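Trallen Desk and Drawer Organizer, Two-Pack
Reviewed for the Grurley catalog by Daranee Panyasiri
Storage and Stationery section

The maker says this tray will "change the way you work." It is a plastic box with dividers. Read on with that in mind.
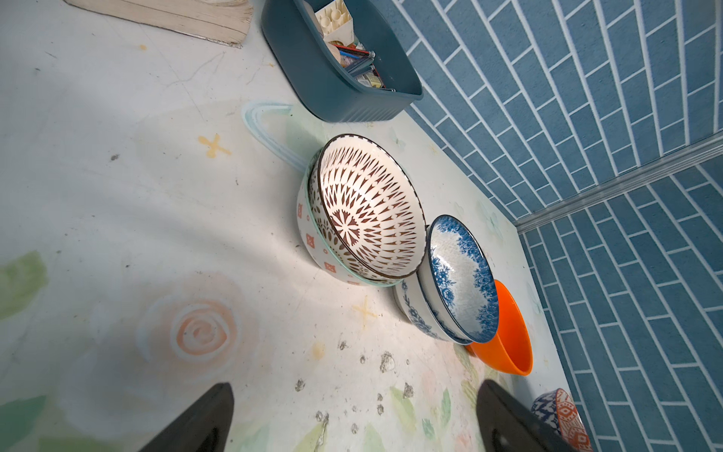
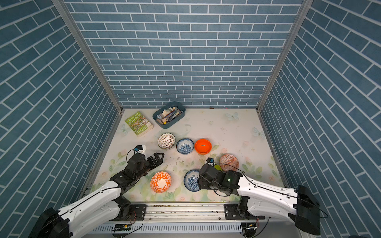
Catalog Supplement, No. 50, p. 405

What you get
2 trays, nested
Removable divider strips
Four stick-on rubber feet per tray, plus no spares
A folded card of "layout ideas," mostly photographs of other people's very clean desks

What the maker claims
Trallen says the tray fits any drawer. It doesn't fit mine, and it didn't fit Vidar Lie's, who tried it in a kitchen unit and a filing cabinet. The rim flares outward at the top, so a drawer that matches the base measurement will be too narrow. Measure at the rim. The printed size on the box is the base.

Trallen also says the dividers "lock." They slide into grooves and stay there if you don't touch them. Pull out a fat marker in a hurry and the nearest divider comes with it. I glued mine in February and have had no trouble, though a divider that needs glue can hardly be sold as adjustable.

The "non-scuff" feet are decent. On a painted table they left no marks over the time I used them. One peeled off when I wiped the underside with a damp cloth, so I'd put that down as a partial pass.

Does it keep things tidy?
For a while. Any tray does for the first couple of weeks. The long section is fine for pens and pencils. The small square sections are too deep for paper clips, and you end up tipping the whole thing out to reach the last few. Erasers and tape rolls sit better there. Scissors don't lie flat unless you take out a divider, and then you have lost two sections to one pair of scissors.

Chrysanthi Konstantinidis uses hers for watercolor tubes and likes it more than I do. She points out that the inside corners are rounded and easy to rinse. Fair enough. Dried glue comes off too, with some picking.

Compared with the Leta
The Leta tray is plainer, a little heavier, and has fixed sections. Nothing slides, so nothing comes loose. It also doesn't stack, and the Trallen does, provided the lower tray isn't filled above the rim. If your things never change, buy the Leta. If you rearrange a lot, the Trallen is the better bet, with the warning above about dividers.

Care
Hand wash, warm water. The card says "dishwasher friendly," a phrase that promises very little. I haven't tested it and wouldn't.

Returns
Unused trays can be returned in the original sleeve. Trays with the feet attached count as used. Questions about replacement dividers go to Lambros Sotiropoulos at the parts desk, who sells them in packs of 2.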